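Werotness opens a home for mending, making and swapping in the old Cadwaladr drapery

Doors open in January, with free workshops all through the first month

Werotness is thrilled to announce that its new shared workshop will open to the public this January in the former Cadwaladr drapery, on the corner of Plindisano Street. The shop stood shut for years with its blinds down, and lots of people in town have been asking what would become of it. Well, now we can tell you! It will be a place to mend clothes, fix small household things, learn a craft or just sit at a big table in good company and get on with your knitting.

The ground floor has 28 places at the worktables, and there are quieter seats upstairs for hand sewing, darning and anything else that wants good light and a bit of patience. The upstairs windows face south over the market square and the light up there is lovely, even on a grey afternoon. We have kept the old shop counter, the brass measuring rule set into its top and the long run of drawers behind it, which still have their handwritten labels (hooks, petersham, best buttons, other buttons). The drawers are filling up again already, mostly with other buttons.

Werotness began as a mending evening in the back room of the Pindano café. People brought jumpers with holes in the elbows and went home with jumpers that had rather smart elbows. Before long there were coats over the backs of all the chairs and somebody was hemming curtains in the corridor, and it was plain that we needed more room. The café has been wonderful to us and the monthly evening there will carry on as before, starting at 7pm.

Getting the drapery ready has been a joy, and a fair amount of sanding. The floorboards came up a beautiful warm brown once the old carpet was gone. The walls were patched and painted over the autumn, the wiring is new throughout, and there is now a ramp at the side entrance and a toilet that everybody can use. The shop bell was found in a box in the cellar. It has been cleaned and hung back over the front door, and it is much louder than any of us expected.

We asked people in town what they would like to learn and had 200 replies, many of them several pages long and a few with drawings. Patching jeans came out on top, followed by replacing zips, then sharpening scissors and kitchen knives. There was a very strong showing for lampshades too, which we had not seen coming, so lampshades have been added to the programme and the first session is already looking popular.

Alongside the workshops there will be swap shelves just inside the door, open whenever the building is open. Bring something in good order that you no longer need, and take something you do. Wool, fabric, patterns, picture frames, jars, desk things and bits for the dressing table are all welcome. Please wash or wipe things before you bring them, and check that sets are complete. We can't take mattresses, car seats or anything that runs on gas.

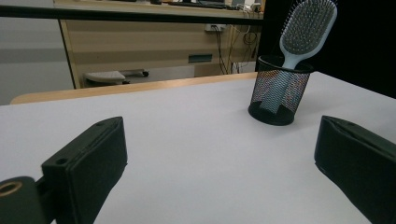
What's on in the first month

All the January workshops are free, and everything you need will be on the table when you arrive. You are very welcome to bring your own projects too, especially the ones that have been sitting in a bag at the bottom of the wardrobe.

Morning sessions start at 10am and suit complete beginners. They cover threading a machine, sewing on a button so that it stays on, taking up a hem and making a neat patch. Afternoon sessions start at 2pm and go a little further, with zips, linings, darning on fine knitwear and the much-requested lampshades. Evening sessions are for drop-in mending, with no set subject and plenty of tea.

There are 100 workshop places in all for January. Booking is by phone or at the front desk, and drop-in evenings need no booking. Children are welcome at the morning sessions with a grown-up, and there is a low table by the window with felt, blunt needles and a great quantity of ribbon.

Using the workshop after January

From February the big tables will be open to anyone during the day, whether you want an hour to finish a skirt or a whole afternoon to get a quilt pinned out flat. Use of the tables and hand tools will stay free. There will be a small charge for the sewing machines, to pay for needles and servicing, and a reduced rate for anyone who asks for it.

We are also putting together a tool library. So far it holds 51 items, among them pinking shears, embroidery hoops, a leather punch, two dress forms and a truly splendid button press. Borrowing is for a fortnight at a time, and you can renew as long as the next person isn't waiting.

How to find us

The workshop is at the market square end of Plindisano Street, a short walk from the bus stops. Bikes can be left in the yard behind the building. For workshop bookings, offers of tools or fabric, or to arrange a press visit before opening, please call in at the front desk or ask for Werotness at the Pindano café.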